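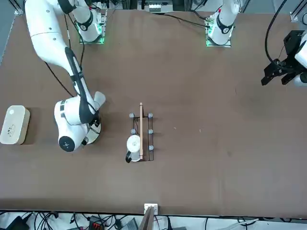 Get the longest table you can fit and stop agonizing over it, Maricel Manalastas told me back in April, when I was still measuring my spare room for the third time and whining about drawers. She was mostly right! I ended up with the Koval in brown, the long version, and I've been cutting fabric, wrapping parcels and doing my taxes on one ever since, so here goes with the review.

First, the box. It weighs 93 pounds and the driver left it at the bottom of my steps, standing on end. If you live upstairs, line up a friend. I bribed my brother with lasagna and we still had to stop on the landing twice (he says three times). Inside, everything was packed in paper, which I liked, and the hardware was in 2 bags with no labels on them, which I did not. The long bolts and the slightly less long bolts look the same until you've put one in the wrong hole. Ask me how I know.

Putting it together took me nearly 2 hours. The drawings are okay until you get to the crossbar, where the little arrow points at nothing. Put the crossbar in before you tighten the legs. I did it the other way, had to loosen everything, and said some words.

Now the top, the part I really bought it for. I had a Gostura before this one and the surface scratched if you looked at it wrong, and the rotary cutter left a groove right down the middle that caught my pencil every single time. The Koval has held up so much better. I've dropped scissors on it, I've slid a sewing machine from one end to the other, and I once left a mug of coffee sitting there overnight and wiped the ring off with a damp rag in the morning. It does show dust, more than I expected from a brown finish, and lint from flannel is a nightmare. A microfiber cloth lives on the windowsill now.

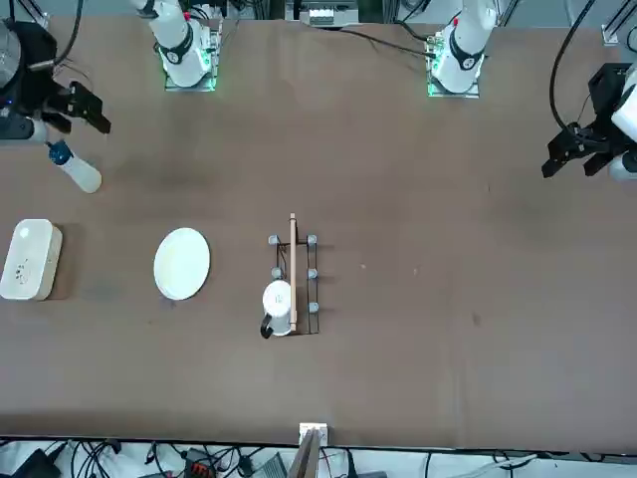

The brown top from above. Plenty of room to spread out.

Wobble! Everybody asks about wobble. Lengthwise there's none that I can feel. If you lean on a corner and really saw at something you get a tiny bit of give, and it got better after I went round with the wrench a second time about a week in. My floor isn't level either, so I can't blame the table for all of it. The adjustable feet help, but they're stiff, and you'll want someone lifting the end while you turn them.

Things I'd change: I wish it came an inch or so taller. I'm 5'9" and after an afternoon of cutting my back lets me know. Narkorora makes a set of risers that fit under the feet and I've got those in my cart, though at the price they're asking they can stay in the cart a while longer. There's no shelf underneath, and the one Detel sells separately was out of stock both times I looked. I've got plastic bins down there for now and I keep kicking them.

I paid a little over $200 with the coupon, and at that price I'm very happy. At full price I'd probably still buy it, but I'd grumble more. Call it 8 out of 10, with a point off for the bolts and another for my poor back.

Crisanto Villanueva asked under my last post whether it comes apart for moving. It does, the legs unbolt, but keep the bolts sorted this time and put some tape on the bags!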